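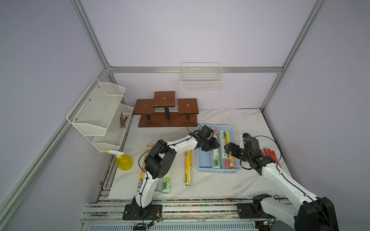
Page 2

Minutes of the Stores and Display Meeting, May 30, 2024

Present: Regula Steiner (chair), Kidus Endale, Milan Geerts. Apologies: Kobe Leemans.

4. Display table. Mr Endale reported that the rolls were being put into the light blue basket and that several still lay on the marble-patterned top. The three-tier brown stand would stay against the back wall -- its final contents to be settled with Dostero.

5. Cleaning items. It was agreed that the yellow spray bottle and the rubber glove be kept elsewhere. Action: Mr Geerts.

6. Wire baskets. A request for further baskets was deferred to January.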